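**Cell technician (garment handling), full time, permanent**

Posted May 13, 2023

Nowakowski is looking for a technician to look after one two-armed robot cell. The cell is called Jura. It handles clothes on a tabletop, mostly picking, flattening and folding, and it runs through the working day with one operator sitting beside it. The operator runs the sessions. You would keep the machine fit to run.

The post reports to Shuzhen Qian, who set the cell up and has looked after it alone until now. She will work alongside you for your first weeks and then move over to our second cell, Stulura, which is being built in the next bay.

**What the work is**

- Start-up checks each morning: arm homing, gripper opening and closing, emergency stop, camera view from the head and both wrists.
- Cleaning the wrist camera windows and the finger pads. Lint is the main enemy - red knitwear is the worst for it.
- Checking finger wear and changing fingers in pairs. We log every change against the cycle count and inspect at 2000 cycles whatever they look like.
- Cable routing on both arms. Most of our stoppages in April came from a cable catching at the wrist.
- Setting out the table between sessions, and replacing the surface when it gets too marked for the cameras.
- First-line repair: joint covers, connectors, gripper motors. Anything inside a joint goes back to the maker.
- Writing up faults in Flarer, our maintenance log, before you go home. Short notes are fine as long as the next person can follow them.

**What we ask for**

You should have worked with your hands on electromechanical equipment of some sort. Packaging lines, sewing machinery, lifts, printers and lab kit would all be relevant. You need to be able to read a wiring diagram, use a multimeter and crimp a connector properly. We don't ask for a degree or for any programming, though you will have to type a few commands to restart the cell and check its logs.

Experience with robot arms is useful and we will train you if you have none. The course takes place on site and is paid.

There is a good deal of standing and leaning over the table. Please tell us if you need the job adapted and we will talk about it.

**The cell** 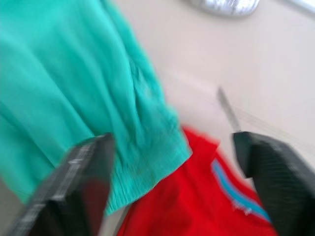
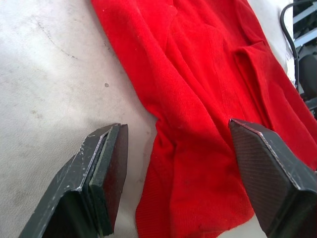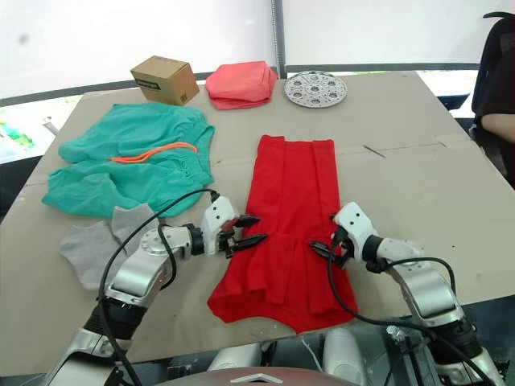 The technician's first longer job will be to rewrite the finger inspection sheet, which still dates from when Jura only handled towels. It has one tick box for "worn" and that is no longer enough. Scuffing along the outer edges, like that on the left finger in the second picture, should be recorded separately from damage to the pad, as the two are dealt with differently. Shuzhen has a draft and would like someone else to finish it. The cable section needs the same treatment.

**Hours and how to apply**

The job is full time on day shifts, with one late finish a fortnight when we do the longer maintenance. Tools and workwear are supplied. There is a probation period, and after it an allowance of 100 pounds a month for whoever holds the call-out phone.

Send a CV and a few lines on something you have repaired, quoting reference 82. Shortlisted applicants will be asked in for a morning at the cell, which includes a finger change and a short talk with Shuzhen. Travel costs are paid on receipt.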